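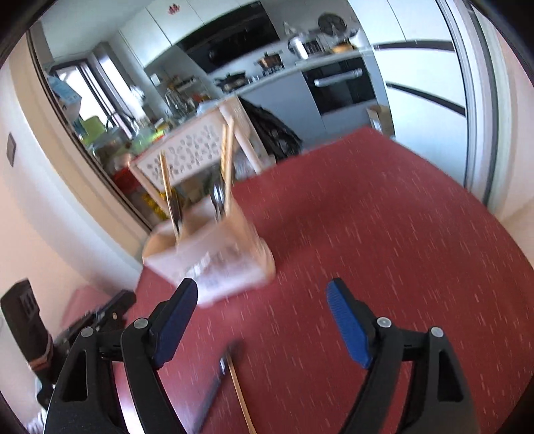

How to register a small congregation with the district office

Many fellowships start in a living room and grow slowly. After one or two years somebody asks, "Are we legal?" and then everybody looks at the pastor. I helped two congregations with their papers, one in Womeck and one in Gavurley, and I write down the steps so that you lose less time than we did. The rules in your district may be different, so please ask first at the counter for the current list.

Step 1. Agree on the name

Choose the full name of the congregation and write it the same way on every paper. In Womeck we had "Fellowship" on the constitution and "Church" on the bank letter, and the file was returned to us after 37 days.

Step 2. Hold a founding meeting

Invite all adult members in writing. Our district asks for at least eight founding members who sign with their full name and ID number. Elect a chairperson, a secretary and a person for the money. These should be three different people, also if the pastor is willing to do everything.

The secretary writes the minutes on the same day. Put in the place, the hour of opening, each decision and the number of votes. Adanech Beyene wrote ours by hand and typed them later, and the office wanted to see both.
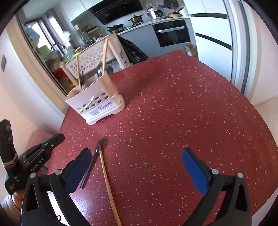
Step 3. Write the constitution

Four pages are enough for a small group. It must say:

- what the congregation believes and does
- how a person becomes a member, and how a person leaves
- how leaders are elected and removed
- who can sign for money
- what happens with the property if the congregation closes

The last point is the one most often missing. Members don't like to talk about closing, but the officer will look for it.

Step 4. Show where you meet

If you rent, attach the contract. If you meet in a house, the owner signs a letter of permission. Obsa Tefera at the Comska prayer house also attached a letter from the neighbors about the noise - it was not required, but he had fewer questions to answer. 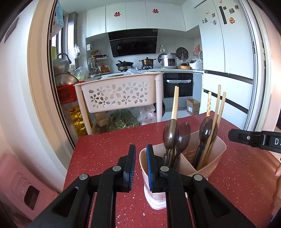
Step 5. Submit and follow up

Make two complete copies and keep one. The fee in Gavurley was 500, paid at the cashier before you go to the counter. Ask for a stamped receipt with the file number, and write down the name of the officer who took the file.

If you hear nothing, go in person in the morning and bring your receipt. Telephone calls did not help us.

Step 6. After the certificate

Open the bank account in the name of the congregation with two signatures. Send the yearly report on time, with the income and the expenses, also when they are small. In our district it is due at the end of August.

Gadisa Assefa
Last updated 20 July 2024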